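Tecnología de Alimentos de Origen Vegetal
Unidad 4. Leguminosas secas: recepción, limpieza e hidratación de la soja
Apuntes para el alumnado. Profesora responsable: Yesenia Quintero
Prácticas de taller: Milagros Yupanqui

4.1 Objeto de la unidad

La presente unidad aborda las operaciones previas a la cocción de la soja en grano, desde su entrada en el almacén hasta el final del remojo. Los contenidos se corresponden con la sesión teórica de septiembre y con la práctica de taller asociada. La elaboración de bebida de soja y de tofu se tratará en la unidad siguiente, por lo que aquí se mencionan únicamente cuando condicionan la preparación del grano.

Se recomienda haber leído la unidad 3 (cereales en grano), en particular el apartado relativo a la humedad de equilibrio.

4.2 El grano

La soja (Glycine max) es una leguminosa de semilla redondeada u ovalada. En las variedades destinadas a consumo humano directo predomina el tegumento amarillo o crema, si bien existen también variedades verdes, pardas y negras. El grano consta de tegumento, hilo, dos cotiledones y eje embrionario. Los cotiledones representan la mayor parte de la masa y concentran la proteína y el aceite.

A diferencia de la judía o del garbanzo, la soja contiene muy poco almidón. De ello se derivan dos consecuencias prácticas: no se obtiene un líquido de cocción espeso por gelatinización y la textura final depende sobre todo de la hidratación de la fracción proteica.

El grano crudo contiene inhibidores de tripsina y lectinas, cuya actividad se reduce mediante calor húmedo. El remojo no sustituye en ningún caso a la cocción.

4.3 Recepción y examen visual

A la llegada de cada lote se anotarán en la ficha el proveedor, la variedad declarada y la masa neta. El lote de referencia de este curso procede del almacén Iltgate y figura en el inventario con el número 579.

El examen visual se efectúa sobre una porción extendida en bandeja, con luz suficiente. Se consideran defectos los granos partidos, los arrugados, los manchados, los perforados por insectos y los de coloración ajena a la variedad. Se consideran materias extrañas las piedras, los restos de vaina, la tierra y las semillas de otras especies.

Un tegumento uniforme en color facilita la detección de defectos. En partidas de tono crema, las manchas púrpuras asociadas a hongos del género Cercospora se distinguen a simple vista. Los granos partidos no son necesariamente impropios para el consumo, pero se hidratan antes que los enteros y ceden más sólidos al agua.
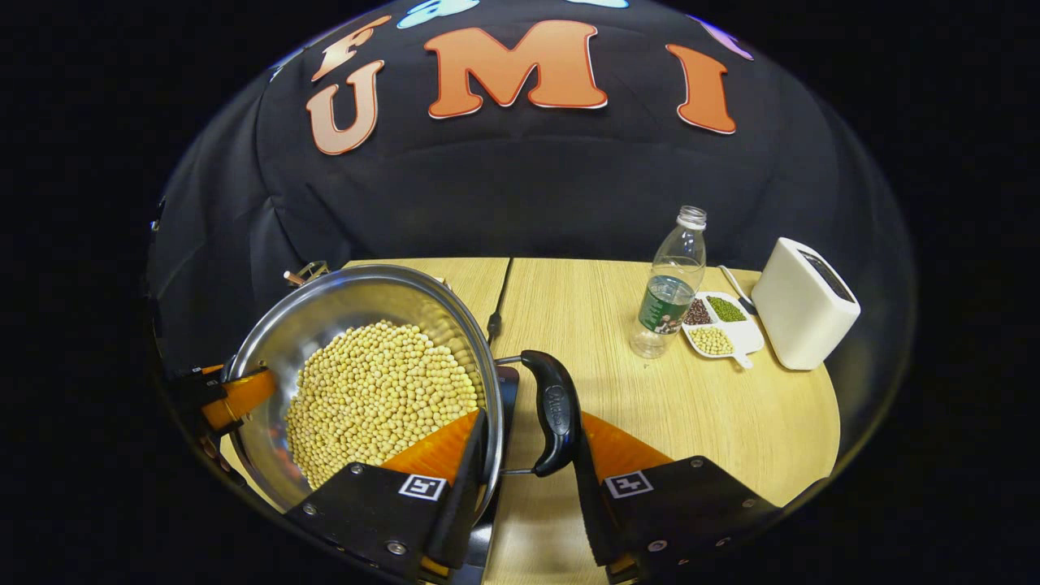
Terminado el examen, el grano apto se traslada a un recipiente limpio y seco. Para cantidades de taller resulta adecuado el acero inoxidable, material que no retiene olores y admite una limpieza sencilla. Deben evitarse los recipientes de aluminio sin tratar cuando se empleen soluciones alcalinas, como las de bicarbonato sódico.

El volumen del recipiente ha de calcularse a partir del grano hidratado y no del grano seco. Es un error frecuente escoger una olla en la que la soja seca y el agua caben con holgura y encontrar, al término del remojo, que la capa superior de grano ha quedado al descubierto. Dicha capa presenta entonces una hidratación irregular y obliga a prolongar la cocción del conjunto.

4.4 Lavado

El lavado se realiza con agua potable fría, removiendo el grano con la mano y desechando el agua junto con el material que flote. La operación se repite hasta que el agua salga clara. No conviene frotar con energía, pues el tegumento se desprende con facilidad una vez humedecido.

Los granos que flotan de manera persistente se retiran y se examinan. Con frecuencia están vacíos o dañados por insectos. Su masa se anotará en la ficha junto con la de los defectos retirados en seco.

4.5 Remojo

El agua penetra inicialmente por el hilo y por las zonas más permeables del tegumento, que se arruga antes de que los cotiledones alcancen el volumen suficiente para tensarlo de nuevo. El aspecto rugoso de las primeras fases es, por tanto, normal.

La velocidad de absorción aumenta con la temperatura. Un remojo templado acorta el proceso, pero favorece el desarrollo microbiano y la pérdida de sólidos solubles. En el taller se trabajará en refrigeración, durante la noche, con el recipiente tapado y etiquetado.

Para comprobar el final del remojo se abre un grano por la unión de los cotiledones. La cara interna debe ser plana y de color homogéneo. Una depresión central más oscura indica hidratación incompleta.

4.6 Práctica asociada

Cada grupo, de 4 personas, recibirá una porción de grano ya examinado. La pesada se hará en la balanza Lüthi del taller, previa puesta a cero con el recipiente vacío. Los resultados se consignarán en gramos en el cuaderno Deltesik, que se entregará al terminar la sesión.

El índice de hidratación se calcula así:

Índice (%) = (masa del grano remojado y escurrido − masa del grano seco) / masa del grano seco × 100

El escurrido se efectuará en colador, sin presionar el grano, y se retirará el agua superficial con papel absorbente antes de pesar. El índice se expresará sin decimales.

4.7 Lecturas y entrega

Manual de taller Gurkness, páginas 38 a 70. El informe de prácticas se entregará a la profesora Yupanqui al comienzo de la sesión siguiente, acompañado de la ficha de recepción completa.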